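Home | Syllabus | Handouts | Lab Rules | Contact

Handout 3: Notes from the Open Day at Trilerska

These notes are for everyone who went, and for the people whose bus didn't. They count as assigned reading. The short write-up is still due, and "I was in the cafeteria" will be accepted as a method of observation only once.

Why we went

You have spent the first part of this course drawing robot arms as stick figures with circles for joints. That is fine for the algebra. It does leave people with the impression that an arm is a thing that goes where the equation says. Trilerska opens its workshop every February, and I wanted you to stand next to an arm while its owner explained, in a patient voice, why it was going somewhere else.

Shireen Gumede ran our part of the tour. She began with the safety talk, which was short: stay behind the tape, keep your sleeves to yourself, and don't hand the robot anything. Then she asked who had used an arm before. Four hands went up and, after a follow-up question, two came down.

The pencil demonstration

The task was to hold a pencil and bring its tip to a surface at a chosen point and angle. I heard a few sighs at this. One of you had been hoping for welding. But a pencil is a good teaching tool because it is long, thin and cheap, and because every mistake you make in your math shows up at the tip, where you can't argue with it.

Go back to the chain of frames from Handout 2: base, joints, wrist, tool. Most of you stopped at the wrist. The arm stops there too, as far as its controller is concerned, until somebody tells it what has been bolted on. In this case that means an adapter, then a gripper, then whatever length of pencil sticks out of the fingers. Leave out any one of these and the arm will calmly drive the pencil into the table while reporting that all is well.

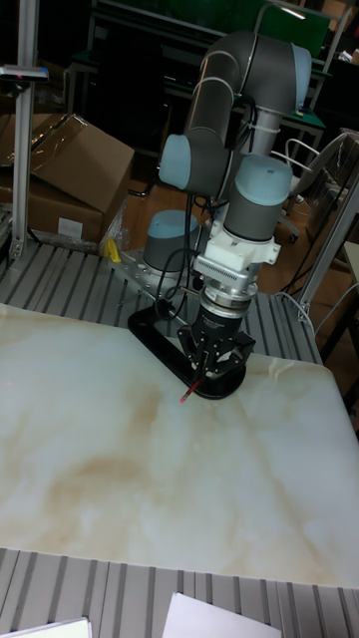
Anathi Makhubela wanted to know why you couldn't measure the pencil once with a ruler and be done with it. You can, for that pencil, in that grip. Pick it up again a little higher and your number is wrong. Sharpen it and your number is wrong in a new way. Shireen's answer was to touch the same point from several different wrist angles and let the software work out where the tip must be. We will do this by hand in lab, and you will appreciate the software.

Things to take from it

1. Angle matters as much as position. A six-joint arm has enough freedom to reach a point with the tool leaning the way you want, within its limits. When you write down a target, write down all of it. "Over there, slanted" is not a pose.

2. Contact is where the trouble starts. In the air, a small error in height is harmless. At the surface, the same error either leaves a gap or pushes on the pencil. Think about which you would prefer, and which the pencil would.

3. Cables are part of the robot. They don't appear in any of your diagrams, and they have opinions about how far a wrist should turn. Ask yourself what happens to them when your program takes the long way round.

4. Slow is allowed. Shireen ran new motions at low speed with a hand near the stop button. Several of you found this dull. I found it restful.

For the write-up

One page. Sketch the chain from base to pencil tip and name every link in it. Then suppose the pencil has slipped 3 millimeters along its own length in the grip, and explain in words how the tip error depends on the tilt of the pencil. No more than 100 words on the cafeteria.

Anyone who missed the visit should pair up with someone who was there and took notes. I realize this narrows the field.

Comments

Adel Bouzid: Is the slip toward the surface or away from it?

Anathi Mtshali: He said along its length, so I did both. They are the same sum with the sign changed.

Arsalan Warraich: Does the adapter count as its own link if it never moves? I've drawn it as one but my sketch is getting crowded.

Adel Bouzid: I put it in as a fixed offset. Still have no idea what to say about the cables.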